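Brolgate Paper Container Set: README and data card

Version of 6th October
Maintained by Genji Sekiguchi, Brollton lab
Safety and labeling rules reviewed by Birdie Tillman, Dromton site

What is inside

The set has 3,944 episodes of a robot arm working with small objects in a container of brown kraft paper. Of these, 3,938 passed the review and are in the main folder. The other six are kept in a folder called "held", with a short note for each. Please do not mix them in again for training.

Each episode has a wrist view, a side view, joint positions and one instruction in plain text. The views are stored separately.

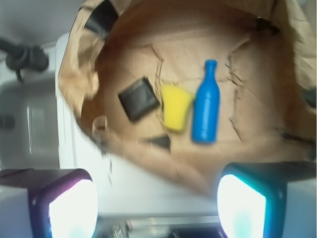

Rules for the container

Paper is soft and it changes its form during a session. For this reason we wrote a few rules, and we ask everybody who adds episodes to follow them.

1. The container must be open to its full width before the arm is enabled. Fold the walls outward with the hands. Do not use the gripper for opening.
2. Tape is allowed on the rim. Tape is not allowed under the objects.
3. If the floor of the container gets a hole, stop the session and write "container changed" in the log. A crease or a fold is not a reason to stop.
4. One container is used for at most 40 episodes.

Rule 4 was more strict in April. We relaxed it after the people in Dromton complained, with good reason, that they spent more time with tape than with the robot.
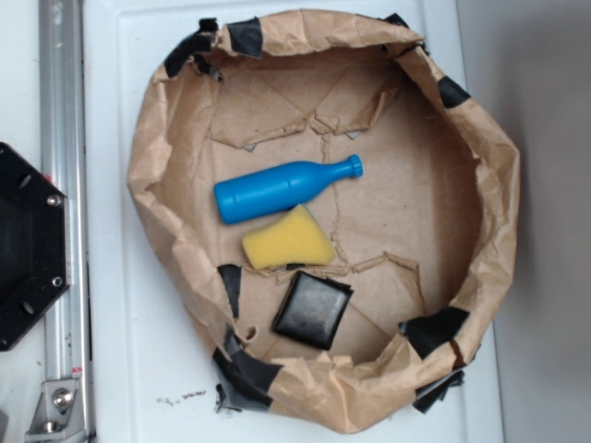
Objects and their names

Use the names from the word list and no others: "blue bottle", "yellow sponge", "black block". In the first collection one operator wrote "cube", another wrote "pad" and a third wrote "the dark one", and it took us long to repair. If you bring a new object, send its name to Genji before you record, also when the name seems clear to you.

Objects must be clean and without sharp corners. Glass is forbidden in all sites, Ventura included.

Safety around the arm

- Hands stay outside the marked area while the arm is enabled. To move an object, first press hold, then wait for the tone, then reach in.
- Two persons are present at each session. The second person has no other task than the stop button.
- The speed limit is set in the session file. Do not change it from the teach panel, the change is not logged there.
- Cables are checked at the start of each shift and signed for.

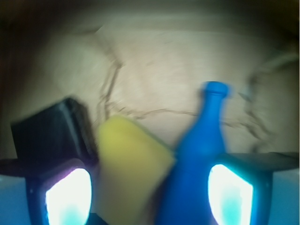

Quality of the views

Motion blur is accepted in the wrist view. We discussed this point a lot. Removing all blurred material would leave fewer than 3,000 episodes, and the ones left would be mostly slow and easy. An episode is held only if the wrist view is missing, or if the two views are out of step.

Known limits

All containers are of brown paper, so a model trained only on this set may do badly with plastic or metal ones. The word list is English only. Lighting is different between Brollton and Dromton, and we did not correct it.

Reporting a problem

Write the episode number, the site and what you saw, in one or two sentences. Send it to the maintainer and keep a copy in the site log. If it is about safety, write to Birdie Tillman first and stop recording until she answers.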